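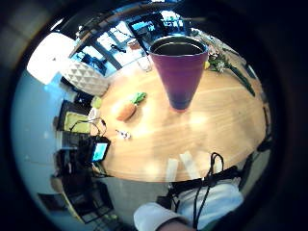 Threads > Robotics > Student Projects

Posted by Nathalie Arsenault, June, 4:40 pm

1/ Okay, a few of you have asked what our robotics club has been up to since the spring showcase, so pour yourself something cold because I'm going to ramble a bit. We are teaching a robot arm to clear a table. That's the whole project! It sounds so small when I type it out, and it has eaten our entire semester (happily, mostly).

2/ The students named the arm Birimo. I was not consulted. I had a perfectly good list of names going and they voted before I got out of the parking lot.

3/ Birimo learns from people. A student picks things up with the hand-held gripper, the camera on it records the whole reach, and later we train on all those recordings together. We call each one a "go," as in "I did forty goes and my shoulder is mad at me." As of this afternoon we have 918 goes that passed our checks, and I may have clapped out loud when the number came up.

4/ We picked a round table on purpose. The first batch was all done on a long rectangular bench, and Birimo got very attached to straight edges. Put it at anything curved and it would reach out past the rim and close on nothing, so sure of itself, bless it. Zakhar Hrynyshyn (our junior lead, endlessly patient) said we should just move everything to the round one and start again, and he was right, and I grumbled about it for two days anyway.

5/ Now, the objects. I love this part. Everybody brings in something from home, and the rule is that it has to be safe to drop. The purple tumbler is the hardest worker we have. It's wide at the top and narrow at the bottom, so if you grab it too low it tips, and if you come at the rim from the wrong angle it slides right out. If you're new, start with the tumbler. You'll learn more from it in ten minutes than from my slides.

6/ The little carrot is everybody's favorite. It lies flat, it's got that tuft of green leaves sticking out one end, and the big question all month has been whether you grab the orange part or the leaves. We've settled on the orange part. There was a real debate, with a whiteboard.

7/ Greenery and flowers are a headache, in case you're planning something like this for your own club. The stems wander all over and the training software (we use Moster, the free student version) kept deciding that a leaf was part of whatever was next to it. We're leaving them on the table anyway, because real tables have flowers on them.

8/ Same story with clear glass. Jars near a sunny window are just plain hard. The glare moves as the afternoon goes on, and a go from 1 pm looks nothing like a go from 4. Zakhar wants to pull the shades. I want to keep the sun. We're splitting the sessions half and half and we'll see who buys the donuts.

9/ A small practical thing for the students reading: please check your straps and cables before you start, every time. We lost 61 goes last week to one loose connector and I still feel a little sick about it. Sit down, get comfortable, wiggle the plug, then begin.

10/ Next up is the regional student meet, where Birimo has to clear a table it's never seen before. I'm nervous and so proud of these kids I could burst. If you have a weird mug or a toy you don't mind parting with, bring it by the lab!

Comments

panasiuk_dad: My daughter came home and explained the carrot debate to me for the entire dinner. Team leaves over here.

Jirnus: Did you try mixing the old bench recordings back in with the round table ones? We did that with our club and it helped with the edges.

Nathalie Arsenault: @Jirnus Not yet, but that's going on the whiteboard tomorrow, thank you!

mel_k: I have so many weird mugs. What time are you there until?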